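La fruta se queda fuera: una conversación sobre vivir con poca cocina
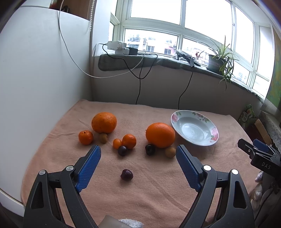

La dueña de Tandia me recibe sin zapatos y me pide que yo también deje los míos en la entrada. Tandia es una tienda pequeña de textiles y vajilla para la casa, pero ella trabaja casi siempre desde su piso, junto a las ventanas, donde prepara los conjuntos que después vende. Habla despacio y corrige sus frases cuando no le gustan.

Le pregunto primero por las mantas. «Yo empecé con manteles», me cuenta. «Los manteles de algodón quedan muy bonitos el primer día, y luego hay que plancharlos. Una manta no se plancha. Tiene pelo, tiene arrugas, y la fruta se queda quieta encima.» El color melocotón lo eligió su madre, y a ella al principio le pareció demasiado dulce. Ahora es el que más encargan: desde la primavera ha vendido 53.

La fruta es otro asunto, y aquí la conversación se hace larga. Ella no la guarda en la nevera ni en un frutero. «En el frutero, la que está abajo se olvida. Yo la saco toda y la pongo extendida, una al lado de otra. Así veo lo que tengo que comer hoy.» Le gusta mezclar tamaños – una naranja grande junto a una mandarina, y las frutas oscuras donde caigan. Confiesa que no sigue ningún orden y que le molestan un poco las fotografías de revista en las que cada uva parece peinada.

¿Y el plato? «El plato es para las cáscaras», responde, y se ríe. Es blanco, con flores rosas en el borde, de una serie que se llama Flanura. Compró un lote de 40 piezas a un almacén que cerraba y se quedó con seis para ella. Dice que las flores pequeñas le cansan en una vajilla completa, pero que un solo plato sobre una tela lisa le alegra la mañana. «Si pones ocho iguales, ya es la casa de mi tía.»

Quiero saber si no tiene miedo de las manchas. Me contesta que sí, claro, y que las frutas de piel oscura son las peores cuando se abren. Su método es sencillo: agua fría en el momento, un poco de jabón, y nunca frotar contra el pelo del tejido. Después la manta se seca tendida, lejos del sol fuerte. «La secadora la deja triste», añade. No encuentro una palabra mejor y la dejo así.

Antes de irme hablamos de dinero, que es un tema que ella no evita. El primer año ingresó 1638 euros en total y estuvo a punto de dejarlo. Hoy la tienda paga sus gastos, pero todavía no paga un alquiler aparte, y por eso las cajas siguen en el pasillo. En octubre quiere presentar una manta más fina, para camas estrechas, en dos colores que aún no ha decidido – tengo la impresión de que uno será otra vez el melocotón.

En la puerta me pone una mandarina en la mano. Me la como en el autobús, sin plato.

Contacto: formulario de la web | © 2021 Todos los derechos reservados | Volver arriba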